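Bench and Bin Walk-Round, Jistville Workshop
Checked by Meinir Probert, Apr 29, 2021
Comments welcome, please add yours under mine

1. Walkways and doors
Clear to both exits. OK
Comment: Much better than last time, thank you all! The mat by the Clumby side door still curls up at one corner, and I caught my toe on it again, so I've taped it down until the new one arrives.

2. Extension cords and power strips
One to fix.
Comment: The Prusa was sharing a strip with the kettle. I know it's the handiest outlet in the building (and I do like my tea), but please let the printer have its own. Emrys Bellis has moved the kettle over to the sink end.

3. Shelving
OK
Comment: The label on the long shelf says 800 lb and we're nowhere near it. Heavy boxes are down low where they belong.

4. Fire extinguishers
Both in date, pins in place. OK
Next service is July.

5. Metal bins, outside and rims
OK
Comment: I ran a gloved hand along the rims and found no burrs. Paint is rubbed in places, as you'd expect after all these years of things being dropped in and fished out again.

6. Metal bins, inside
Usable, with notes.
Comment: The far wall of the front bin has a big dark patch of scratches and wear, with thin lines above it that look a bit like cracks. I'd like somebody with better eyes than mine to go over those lines with a flashlight before we call them harmless. The floor is scuffed too, and there's staining around the right-hand hole that wants a rag and some degreaser.

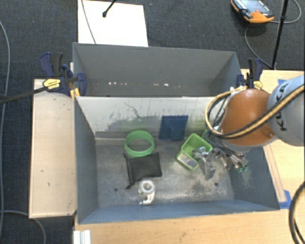

Keep both floor holes clear, please, and don't let small bits settle over them. Drawstrings are my other little worry, so tuck the end in before a pouch goes in a bin, or it will catch on something sooner or later. And do mind your fingers on tape dispensers! Vaughan has a box of bandages in the office if you need one, and I'd sooner you used it than carried on working.

7. Plastic baskets and small containers
OK
Comment: Throw out any that have split. Emrys is ordering more and will take requests on color, within reason.

To do before the next round: new mat, flashlight check, degreaser.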